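Skiltside Allotment Association
Minutes of the May meeting, held in the Droswood Road hut, 7:30 p.m.

1. Apologies and last minutes
Two apologies received. The April minutes were read and signed with one correction: the skip was ordered for the lower gate, not the upper.

2. Water
The meter reading is up by 610 gallons on last May. Kieran Mottram checked the standpipes and found the one by the compost bays dripping. He will fit a new washer. Members are reminded that sprinklers are not allowed – hand watering only.

3. Rainwater tank
Plamex has quoted for a 1,000 gallon tank with base and delivery. The meeting felt this was too large for the corner by the hut. Kieran to ask for a price on the 400 gallon size and report back.

4. Vacant plots
Plots 9 and 14 are still overgrown. It was agreed to strim both before offering them to the waiting list. Plot 22 has been split in two and both halves are let.

5. Paths
The Cropper path is badly rutted after the winter. Wood chip to be put down from the water tap to the bean frames. Barrows to use the top path until then.

6. Newsletter
The next issue goes out at the end of the month. Items wanted on slugs, early potatoes and seed swaps. Copy to Kieran by email, please, with plot number. 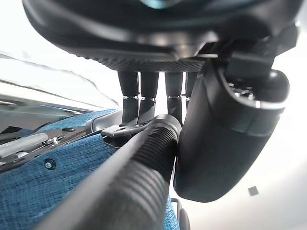 7. Any other business
A request for a second key to the tool store was agreed. Bonfires were raised again – the rule stays as it is, none before 6 p.m.

Meeting closed at 8:50 p.m.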